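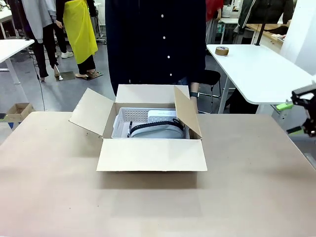 Basket and zip case, in the box

Tutthorpe Mill – footsteps on the top floor
Local Legends board > Haunted buildings

craddock76
Posted August 1, 2020
Has anyone here spent time in the old mill at Tutthorpe? My aunt cleaned the offices there for years and always said the miller's wife walked the top floor. The story she had was that the wife, Hannah Burel, pushed her husband down the grain hoist and was never charged. I went up with my brother in February and we both heard steps overhead. Slow, heel first, 20 of them and then a stop. I counted because I was scared.

lukex
I've been in twice and heard nothing. It's a timber floor over a river. It moves when the temperature drops. Also the hoist story gets told about the mill at Craddock too, with a different wife.

millpond_jan
The Craddock one is a daughter, and she drowned. Different story. People mix them up because the same family owned both buildings for a while.

lukex
Fine, but is there anything on paper for the Tutthorpe one? I've looked in the parish burial book and the husband is in there with "fever" next to his name. No fall.

craddock76
Which husband? She had 2.

lukex
The first. I didn't know about a second.

Obed Abugri
The second was a corn dealer and he's the one in the hoist story. He isn't buried at Tutthorpe, he was taken back to his own people, so the parish book won't help you. There was an inquest. I read a newspaper piece on it in the county library and it said accidental death, rope failed. Hannah wasn't in the building according to two of the men who worked there. I'd say the pushing part was added later.

millpond_jan
Or the men were looking after their jobs. She paid their wages.

Obed Abugri
Could be. There's no way to tell from what was printed. I'm only saying what the piece said.

craddock76
My aunt never mentioned any inquest. She did say the steps always went toward the hoist door and never back.

lukex
Did yours?

craddock76
Toward the river side, so yes, that's where the door is. It's been boarded up since before we were kids.

tallow
I worked nights there when it was a carpet warehouse. Heard the steps most weeks in winter and not once in summer. I'd go with the floor moving – but I didn't like being up there on my own and I still wouldn't do it.

Obed Abugri
Jan, the library still has the piece on film. Ask at the desk for the county paper, reel 20. It's on the back page, under the corn prices.

millpond_jan
Thanks. I'll go when they open the reading room again and type it out for this thread.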